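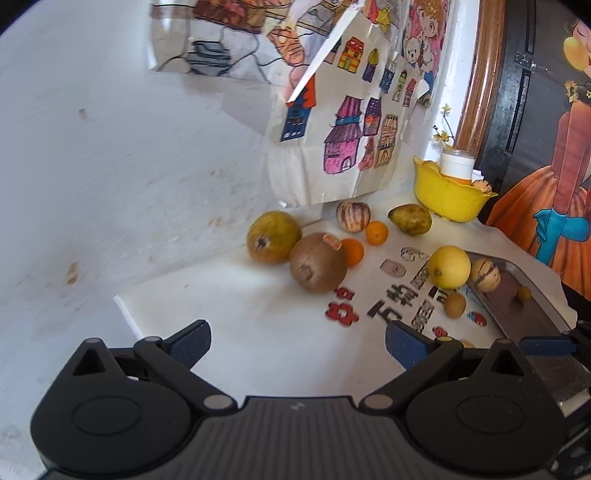 Our team was asked to plan the equipment for a second fruit sorting station in the Dreddale lab and to say what it would cost to keep it running for a full semester. We started with the finger pads, the part we replace most. The pads on the hand-held gripper are textured and dark blue, and they have to close on very different skins: a rough, russeted pear, a fuzzy brown fruit with a sticker on top, a smooth lemon, a small tangerine. A pad set that worked on only one of these would not be worth ordering. We wanted one set for the whole table, including the striped pepino melons.

Pads

We compared two suppliers. Sekisholm sells pads in packs of 12 and ships in 6 days. Drokier sells single pairs at a lower price but charges shipping on each order. We wear out a pair every two weeks at our current pace. Over a semester the Sekisholm pack is cheaper, and it leaves spares for the next group. We recommend one pack now and a second in August.

Second gripper

The Llewellyn fund allows one purchase above $100 per team without extra paperwork. A complete second gripper is over that limit, so we filled out the long form and attached two quotes. If it is turned down, we will buy spare pivot pins and one finger assembly and repair the first unit as needed. That fallback fits under the limit.

Fruit

We forgot this line in our first draft. Fruit has to be replaced weekly. Pears bruise the fastest, and a bruised pear is still useful to us until it gets soft. Lemons last the longest. We set the budget at $7 a week and buy on Thursday, when the market is cheaper. Pepino melons are hard to find, so we allow a substitute of similar size.

Trays and bowls

No purchase needed. The metal tray and the yellow bowl are enough for one station, and the second can use trays from the old kitchen set.

Open items

Storage for the second gripper has not been decided. We also need a quote for a replacement clip.

Last updated: August
3 comments | 6 shares
Contact the Dreddale lab office | Back to top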